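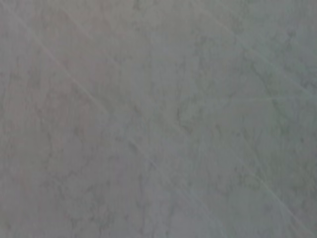 How to read a beach water report before you get in

Last updated: November 10, 2018

Every summer the Forora lakes district puts out a water quality report, and every summer most swimmers meet it as a laminated sheet stapled to a post behind the ice cream stand. It's two pages of small type. You need five minutes and a little patience, and you can do it in your swimsuit.

1. Find the sample date. It's in the top right corner, in the type size normally used for warranty exclusions. A report tells you what was in the water on the day somebody filled a bottle. If it's more than a week old, treat it as history.

2. Find your beach. Samples are listed by station, and the station names were clearly picked by someone who never had to give directions. The swimming area at Zerimholm is split between "Zerimholm Outer" and "Vorkero Inlet." If you put your towel down near the parking lot, you're Vorkero, whatever the sign says.

3. Look at the bacteria column. For fresh water you want the one marked E. coli. The number is a count per 100 milliliters, about a small juice glass. A reading of 40 is a pleasant day out. Vorkero Inlet once posted 2377, and there were people in it up to their necks, discussing lunch.

4. Check for a symbol next to the number. "<" means less than the lab could measure. ">" means the lab ran out of scale, and you should run out of enthusiasm. An asterisk means there's a footnote. Read the footnote.

5. Compare it with the limit. The limit should be printed at the bottom of the column. If it isn't, call the health department number on the back and ask which one they use, and whether your number is a single sample or an average. Averages are kind to bad days.

6. Now think about the rain. Heavy rain washes whatever was on the fields, streets and dog paths into the lake. Stay out for a day or two after a real storm, longer near a stream or a drainpipe, even if the sheet on the post is still glowing with last week's good news.

7. Use your eyes and nose. The bacteria test won't tell you about blue-green algae. If the water looks like spilled paint or pea soup, keep out of it, and keep the dog out too, over his objections.

Cuts and scrapes stay on shore or go under a waterproof bandage. Rinse off afterward, and try not to swallow the lake. If you come down with a fever in the weeks after a swim, tell the doctor where you were swimming.

Old reports are kept in a binder at the Forora town office. The February pages are all blank, the lake being frozen.

Text by L. Mladenović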